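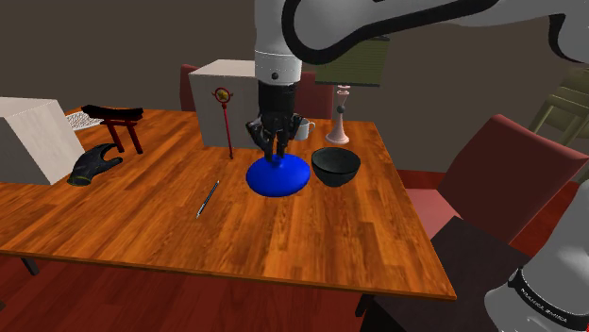
### 4.2 开放日演示：流程与现场观察

（初稿，数字已核过一遍，措辞回头再改。）

演示 4/10/20 在 Issahaku 楼一层展厅进行，当天登记入场的观众 127 人，收回问卷 99 份。没有事先预约，随到随看。展厅不大，一块投影幕，两台工作站，一台跑仿真，一台放回放。真机没有搬过来，运输和安全围栏都来不及，所以全部内容都在 Prokeck 仿真环境里完成，任务取自 Lalach 桌面任务集，策略由 Purero 提供的接口调用。

先说流程。每一轮分三段：讲解员先念任务指令，观众看机械臂执行，最后开放提问。指令用自然语言，中英文各备一份，投在幕布下方。执行段不加快，按仿真时间原速播放。2 月份内部试讲时用过倍速，效果很差，观众跟不上，问的全是“刚才那一下是什么”。改回原速以后这类问题少了很多，代价是每轮变长，后排有人站不住先走了。

场景布置见图 2。木桌面上物品摆得比较杂，蓝色物体顶部有一段短柄，夹爪朝下，手指合在柄上；右侧紧挨着一只黑碗，碗沿几乎碰到蓝色物体的边。这种近距离摆放在 Lalach 里算难的一档，接近轨迹稍偏就会碰碗。夹爪后面还有一只白色马克杯，从这个视角看被手指挡住一部分。再往右是橄榄绿灯罩的台灯。桌面前部空处只有一支银色的笔，斜放。左边的小鸟居、手套、键盘都不是本轮的操作目标，作干扰物用。

**图 2** Prokeck 仿真中的桌面抓取场景。夹爪与蓝色物体顶部短柄接触，黑碗位于其右侧。

干扰物的选择要补一句。原来想只放几何体，干净，好调。试讲后换成日常物件，主要考虑观众看得懂，讲解员也不必先花时间介绍“这个方块代表什么”。但副作用也有：鸟居太显眼，现场不少人以为它是目标，等着机械臂过去拿。讲解词里后来临时加了一句“左边的东西今天不动”。这句话应该一开始就写进稿子。

每轮任务的初始位姿做小范围随机扰动，桌子和椅子固定不动。扰动范围沿用 Lalach 默认配置，没有为开放日单独收窄。考虑过收窄，成功率会好看，可这样一来演示结果就没法和 4.1 节对照了。最后没改。

现场共执行 100 轮，覆盖抓取和放置两类指令。失败的轮次不剪，当场讲。失败大致分几种情况：接近时手指侧面擦到黑碗，碗被推开；柄夹得太浅，抬升中滑脱；还有就是指令里的“旁边”解析成了错误的一侧。最后一种观众反应最大，因为他们自己听得很明白，看机械臂往另一边走，会直接喊出来。擦碰反而没什么人在意，除非碗移动得很明显。这一点和我们预想的不一样。

提问环节的内容做了笔录，没有录音。整理时按主题归并，下面只列和本文有关的部份。

- 关于视角。问得最多。为什么从这个位置看、机械臂自己“看到”的是不是同一个画面。答：不是，幕布上是给人看的视角，策略输入另有相机。讲解词里原来没提，第一场之后补上。
- 关于真机。仿真里能做，真的能不能做。答得比较保守，只说接触和摩擦参数有差距，迁移实验见第 5 节。
- 关于物品。能不能换成自己带来的东西。不能，需要先有模型。有观众建议做一个现场扫描的环节，记下来了，这次没条件。
- 关于安全。主要是带孩子的家长问。仿真演示其实回答不了这个问题，只能口头介绍真机的限力设置。

问卷部分。题目很短，一页纸，正面勾选，背面留言。勾选题问的是三件事：是否看懂任务指令，是否能判断本轮成功还是失败，是否愿意再看真机演示。“能判断成败”这一项得分低于“看懂指令”，集中在放置任务上。原因从留言里能看出一些：物体放到碗旁边，到底多近算“旁边”，没有人告诉观众。系统里有距离阈值，幕布上没有显示。下一版应当在执行结束后把判定结果直接打出来，最好连同阈值范围一起画在桌面上。

讲解员之间的差异也要交代。几位讲解员用的是同一份稿子，但临场发挥不同，有的会在夹爪下降时提前预告“注意碗”，有的不说。提前预告的场次，观众对擦碰的提问明显更多。这说明问卷里的“注意到异常”一项受讲解影响，不能当作纯粹的视觉观察结果来用。本文后面的分析里没有使用该项，仅在附录保留原始勾选。

设备方面，回放工作站中途重启过一次，期间只有仿真端在跑，那一段的观众没有看到慢速回放。问卷上没有区分场次，所以无法单独剔除。属于设计疏漏，下次问卷要加场次编号，

Purero 接口的响应延迟在人多的时候有波动。表现为念完指令后机械臂停着不动，几秒钟，观众会以为卡住了。事后查日志，延迟出在展厅网络，和策略推理本身无关。临时的处理办法是讲解员再这段时间里复述一遍指令。如果条件允许，开放日类的演示还是应该本地部署，不要走外网。

以上观察来自单日、单一场地，观众以附近居民和学生为主，没有做抽样控制。因此本节只用来说明演示条件和观众提问的分布，不对策略性能作推断；性能数据一律以 4.1 节的离线评测为准。留言原文的转录和讲解稿两个版本放在附录，扰动配置文件随代码一并提供。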